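Arkix open day, who went?
Forum > Shop Talk > Automation and Robots
Page 1 of 1

hollisgrade
Went to the Arkix open day at Trisbridge on Wednesday and said I would write it up, so this is the write-up. Sorry for the length.

Doors were at 9:30. You sign in, get a sticker and wait in the hallway until they have enough people for a group. The groups were small enough that everybody could get to the front. First stop was the machine tending cell, which most of you have seen in some form. An arm loads blanks into a lathe, takes parts out, puts them on a rack. They ran it through a few cycles and took questions. Nothing new in it, but the fixture work was clean and they let us look at the jaws up close.

Second stop was a palletizer. They quote 600 cases an hour on it. I didn't see it run at that speed. They had it turned down for visitors, which is fair enough with people standing around.

Third stop was the one I went for, the hand-held gripper work. The idea is that you teach the robot by doing the job yourself with a gripper in your hand. A camera on the gripper records what you do, and later the recordings are used to train the arm, which carries the same kind of fingers. No pendant, no waypoints. They had an arm set up with a backdrop behind it and let visitors try the gripper.

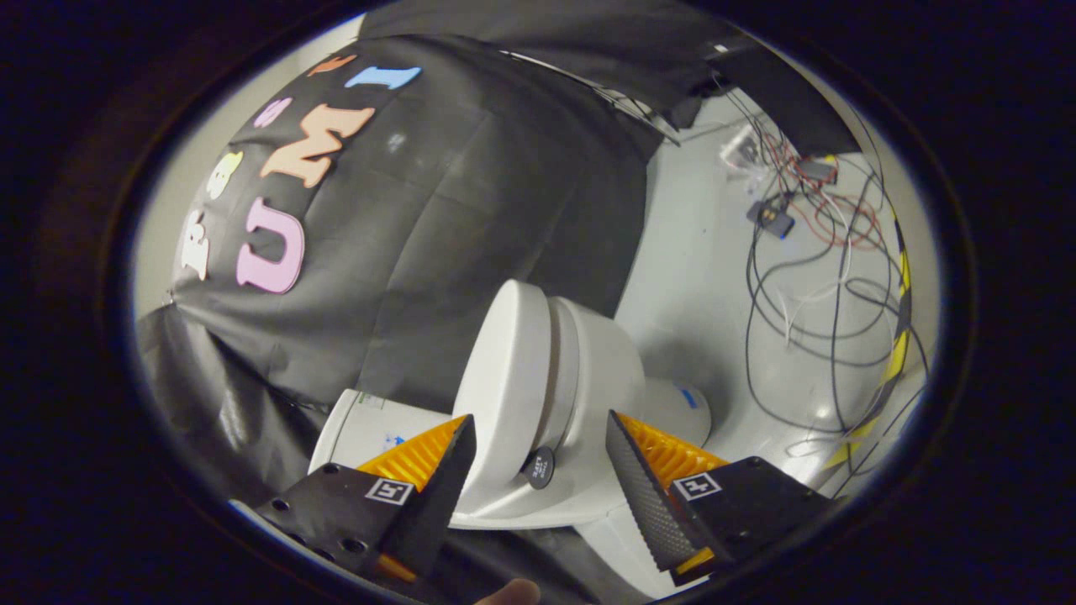

mudlark_tom
How long did they give you with the hand-held? I had the afternoon slot and our group got maybe a couple of minutes each before we were moved along to the lunch room. I would have skipped the palletizer for more of that.

hollisgrade
About 5 minutes for me. The morning groups were smaller. The squeeze is lighter than I thought it would be, and the fingers give when you close them on something. They have those ribbed orange sections behind the pads that wrap a bit. The pads themselves have a knurl to them. I have used plenty of pneumatic grippers and the feel is different. You can tell how hard you're holding.

The part that takes getting used to is slowing down. The woman running the station kept telling us to move like we were carrying soup. If you whip it around, the tracking has trouble and they throw that take out.

pbk_controls
I'm going to be the one who says it. I don't see this in a production shop. If I have a pick and place job, I teach it a few points and I'm done before lunch. With this I'm recording the same motion over and over, sending it off to be trained, and what I get back is something that works most of the time. I can't put "most of the time" in front of my plant manager.

I also asked what happens when it fails and the answer was to collect more data. OK. From whom? My operators are already working.

hollisgrade
For a fixed pick I agree with you. They said the same thing at the station, by the way. They said if the part is always in the same place you should use a normal program. What they're aiming at is stuff that shows up in a bin every which way, or soft goods, or parts that come in from customers in whatever shape they come in.

pbk_controls
Bin picking is solved with 3D vision. It costs money but it is solved.

Britta Ruppert
It is solved for hard parts that don't tangle. I run a small remanufacturing shop (Ruppert, we do starters and alternators, plus wiring harnesses for the past few years) and we've had two vision integrators in to look at harness sorting. Both walked away. One of them was nice about it.

The harnesses come in knotted up in gaylords and a person has to pull one loose, find the connector end and hang it. It's a rotten job and I have trouble keeping people on it. I went to the open day for that reason only. I brought a harness in a grocery bag and asked if I could try picking it up with the hand-held gripper, and they let me. I could pull a connector end out and lay it over a hook on my second try. So the fingers can do it. Whether the arm can learn it is another question and they did not promise me anything.

mudlark_tom
Did they say how many takes they would want for something like that?

Britta Ruppert
They guessed 155 to get a first look at whether it was worth going on, and more after that if it was. Their advice was to use different harnesses and different lighting, and to have more than one person doing it. I can get that many done in a slow week with the two people I have on that bench. The training would be on their end.

The project name for this is Remine, if anybody is searching the Arkix site. It's not on the main menu. I had to ask for the link.

pbk_controls
Fair. I'd be interested to hear how that goes. Harnesses are a pain, I'll give you that. I still think you'll end up with a person standing next to it.

Britta Ruppert
I have a person standing there now. If the same person can look after the arm and test alternators in between, I come out ahead.

dennis_w
I was in the same group as hollisgrade I think (gray jacket, asked about the safety scanner). Couple of notes for people who are going to the next one.

Parking is on the north side, the sign is small and you'll drive past it. Wear closed shoes, they turned one guy around at the door for sandals. Bring a part if you have one. They didn't advertise this but they were glad when people did, and you get a much better answer than you do from waving your hands.

On the safety side I got a partial answer. The cell and the palletizer are fenced and scanned and documented. The arm at the learning station had tape on the floor, and someone stayed close to the stop button. They said that's a lab setup and anything going to a customer would get its own risk assessment. I would want to see one before I signed anything.

pbk_controls
Also what about the arm itself? Is it their own?

dennis_w
I didn't ask. White arm, looked like a normal small arm to me. They talked a lot more about the gripper than the arm.

hollisgrade
I asked if it mattered and they said not much, as long as the reach and payload suit the job. The gripper fingers are what has to match between the hand unit and the robot. The little square markers on top of the fingers are for working out how far open they are. I had assumed they were for locating the whole gripper in the room and got corrected on that.

k_lindqvist9
How bad was the setup? I'm asking because we had a similar thing in from another outfit last year and it took them two days to get it talking. Cables everywhere.

hollisgrade
There were cables everywhere here too, a big heap of them on the floor beside the arm. I don't hold that against a lab. The hand unit doesn't need any of it though. They told us you can take it to the bench and record there, and only need the robot once there is something to run on it. That was the selling point for me. We could collect on second shift without tying up a cell.

k_lindqvist9
OK, that's different from what we had. Ours needed the arm there the whole time.

mudlark_tom
Did anyone see the arm do a task start to finish? In the afternoon they showed us a video of it putting cups on a tray and said the live one was being worked on.

dennis_w
We saw it live. It did 5 runs with a cup and a saucer and got four of them. On the bad one it closed too early, tipped the cup over, backed off and went for it again from the side, and then they stopped it. I thought the second attempt was more interesting than the good runs. Nothing I have on my floor would have tried again.

pbk_controls
Four of five is exactly my point.

dennis_w
Yes, I know. I wouldn't buy it today either. I'm glad I saw it.

Britta Ruppert
For my job four of five would be fine. A dropped harness goes back in the box and gets picked up on the next pass. Nothing breaks. I think it depends a lot on what a miss costs you.

pbk_controls
On my line a miss is a stopped conveyor and a phone call.

hollisgrade
Does anyone know when the next one is? The handout just says September and to check with Trisbridge.

dennis_w
Same on mine. I put my name on the sheet at the front desk, they said they'd email. If you have the choice, take a morning slot.

mudlark_tom
Seconding that. Also the coffee was gone by 1.

Britta Ruppert
I'm going back before then with a full box of harnesses to do a proper recording session. I'll post here how many takes we get through and how many of them they keep.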